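机の上を片づけない人の、手紙のはなし 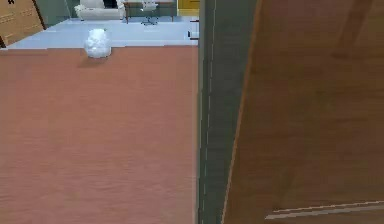

去年の11月から、また手紙を書くようになりました。きっかけは引っ越しの荷造りです。押し入れの奥から、学生時代に友だちとやりとりした封筒の束がどさっと出てきて、もう荷造りどころじゃない。床に座りこんで読みふけって、気づいたら外が暗くなっていました。翌日の自分には本当に申し訳なかったです。

で、読み終わったら無性に書きたくなるんですよね。さっそく駅裏の文具店「Sanduswood」へ行って便箋を選んだのですが、これが楽しい! 罫線の幅だけで22種類もあるんです。私は字が大きいので、学生のころは細い罫線に何度も泣かされました。今回は迷わず一番広い9ミリを。薄いクリーム色で、万年筆のインクがにじまず、裏にもほとんど抜けません。一冊947円と聞いて一瞬ひるみましたけれど、80枚綴りなら悪くない買い物です(と自分に言い聞かせました)。

ところが、いざ書こうとすると最初の一行が出てこない。「お元気ですか」のあとに何を続ければいいのか、まるで思い出せないんです。メールなら三分で終わる近況報告に、一晩かかりました。書き損じは丸めてぽい。昔は下書きなんてしなかったのになあ、と思いながら、結局は近所のパン屋が閉店した話から始めました。

そのパン屋、Jokton という小さな店で、くるみパンがとにかくおいしかったんです。皮がばりっと硬くて、あごが疲れるくらい。その硬さについて書いていたら便箋が二枚埋まってしまい、肝心の引っ越しの話は追伸になりました。でも返事には、引っ越しのことなんてひと言も触れられていなくて、くるみパンの思い出ばかりびっしり。向こうも覚えていたんだ、とうれしくて、玄関で立ったまま三回読みました。

切手選びにもはまっています。封筒が青っぽければ鳥の絵柄、茶色なら果物、というのが今のところの自分ルール。旅先で買うことも増えて、先月は Pernoldale の郵便局で窓口の方にあれこれ見せてもらい、危うく帰りのバスを逃すところでした。走りました、久しぶりに。

困っているのは、返事を待つ時間の過ごし方です。出した翌日からもう郵便受けが気になって、朝と夕方に見に行ってしまう。入っているのはたいていピザのチラシと水道工事の案内です。それでもたまに、手書きの宛名がちらっと見えると、階段を上がる足が速くなります。封はなるべくはさみで切るようにしていますが、待ちきれなくて指で破ることもあります。

今週は叔母に書くつもりです。梅の花が咲いたことと、漬物の塩加減を聞きたいのと、それからやっぱりパンの話も少し。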